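Wonstead students teach two-armed robot to handle laundry

A student robotics club at Wonstead Technical College is spending the fall term on a chore most of its members say they avoid at home: folding shirts.

The project, called Vudeo, began in September with four students and a pair of robot arms that the engineering department had been using for pick-and-place exercises. The club meets in the evening in the department's ground-floor lab and plans to enter the regional student automation contest at the end of the term.

Entries in the contest's household category must take a T-shirt from a random position on a table, spread it out and fold it. Each team gets 40 minutes for its full set of runs. Judges score how flat the shirt lies before folding begins, how well the edges line up and how often a student has to step in.

"Blocks are easy. A block looks the same every time you set it down," said Amparo Espinoza, a second-year student who leads the club. "With a shirt, you move one corner and the whole thing changes."

The students control the arms by hand for now, recording each attempt so that the software can be trained on it later. They had saved 187 attempts by the end of last month. Most were made with plain T-shirts in solid colors, which Espinoza said are easier for the system to tell apart from the gray work surface.

Much of the current work is on the stretching step. The arms each take hold of the fabric at a different point and pull until it is tight, which takes out the larger wrinkles and gives the software a clearer outline to work from. Pulling too hard makes the shirt slip out of the grip. Pulling too little leaves it bunched. 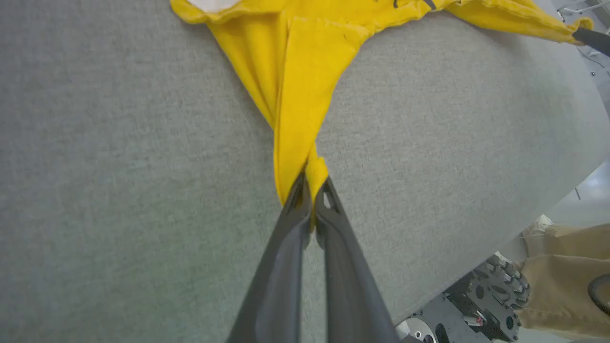 Grip is the main problem

Henryk Sobczak, the instructor who advises the club, said the team lost several weeks to fingertips that either slid off the cloth or picked up two layers at once. Students tried rubber pads, then tape, and then changed the angle at which the fingers come down on the table.

"They want to fix everything in the software, and I keep sending them back to the hardware," Sobczak said. "A lot of it was the angle."

Cempaka Rahman, who handles the recordings, said she throws out any attempt in which the fabric drops partway through. She also labels the points where each arm takes hold, a job that takes longer than making the recording. The club has asked for a second computer so two people can label at the same time.

The shirts came from Nindatness, a secondhand store near campus that gave the club a box of unsold stock. Some have stretched collars or uneven hems, and Rahman said she leaves those in the rotation.

The club will hold an open lab evening before the contest, starting at 6 p.m. Visitors will be able to try the hand controls and see how far they get with a shirt. Two places on the team are still open to first-year students – no programming experience is needed, but members are expected to attend both weekly sessions. Those interested can speak to Espinoza or Sobczak in the lab.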